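3.2 Collecting demonstrations by hand

Our first plan was to collect everything by remote control. The operator sat at the Dufour station, watched the workspace on a monitor, and moved two leader arms that the robot's arms followed with a short delay. This has the great advantage that every recorded motion is one the robot can make. It has the disadvantage that the operator must also make it, and a person who has been sorting objects by hand since preschool does not enjoy being demoted. Operators overshot, waited for the arms to catch up, corrected, and overshot the correction. The policy trained on these recordings learned the hesitation very well. It would stop above a packet for a moment, as if remembering something it had left on the stove.

We therefore moved most of the collection to hand-held grippers, one in each hand, and kept the remote station for a smaller comparison set. The demonstrator stands or sits at the table and does the task with the grippers in place of fingers. Gripper pose and jaw opening are recorded along with video from the tool itself. No robot has to be present, which our robot took well.

The full hand-held set, which we call Stolholm, contains 627 demonstrations of household table tasks by 25 demonstrators. None had used the tools before. Each received a practice period, during which we asked them only to pick things up and put them down until they stopped apologizing to us. Demonstrators were told the goal of each task but were given no script for reaching it. An earlier pilot did use a script, and we have the recordings of people reading it.

The task used most heavily in this section is picking from a box of mixed snacks. We chose it after the more respectable candidates, wooden blocks and plastic cups, were solved by every method we tried, including one with a sign error. Snack packaging is less cooperative. A wrapper can be crumpled or flat, it may lie half under its neighbor, and the printed side tells a vision model a great deal about the brand and very little about where to grip. Lifting one item usually moves several others. It is also a task whose materials have to be replaced from time to time for reasons the recordings do not show.

Two habits appeared early and are worth reporting. First, demonstrators used the left gripper far less than we expected. Many parked it next to the box and brought it in only when a packet was wedged, much as one treats a colleague who was added to the project late. We did not correct this. Episodes in which one hand is idle are labeled as such in Plotside, and Section 4.3 looks at what happens when they are removed. Second, demonstrators leaned. A person who cannot see past the right gripper moves their head, and the tool camera has no idea that this has happened. The demonstrator then makes a confident grasp on the basis of information that is missing from the recording. Hsu called these "psychic grasps" in her notes and the name stuck. We asked people to work from what the tool could plausibly see, with limited success, and dropped the worst cases during review.

Review was done by one author, Wing-sze Hsu, over most of December. An episode was dropped if tracking was lost, if a bare hand touched an item, or if the demonstrator stopped to talk. The last rule cost us more data than the other two combined. Episodes with failed grasps were kept as long as the demonstrator recovered, and we would encourage others to do the same. The remote-control set contains plenty of failures as well, but the recoveries in it are slow, and a policy that copies them is slow in a way that no amount of smoothing will hide.

We did not clear the surroundings before recording. The tables stood in ordinary rooms with ordinary furniture, and whatever was on the far side of the table generally stayed there. The Kinder baseline, trained on clean backgrounds, found this upsetting. Figure 2 shows the setup for the snack task from the point of view of one tool.

Figure 2. The snack task with two hand-held grippers. The fingers at the bottom, with blue foam pads, belong to the tool carrying the camera; the second gripper comes in from the left.

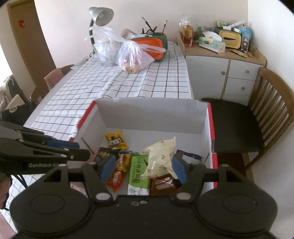

Before training, we resampled all trajectories to a common rate and expressed each gripper's motion relative to its own starting pose. Absolute positions were discarded. A model given absolute positions learns where our tables are, and we already knew that.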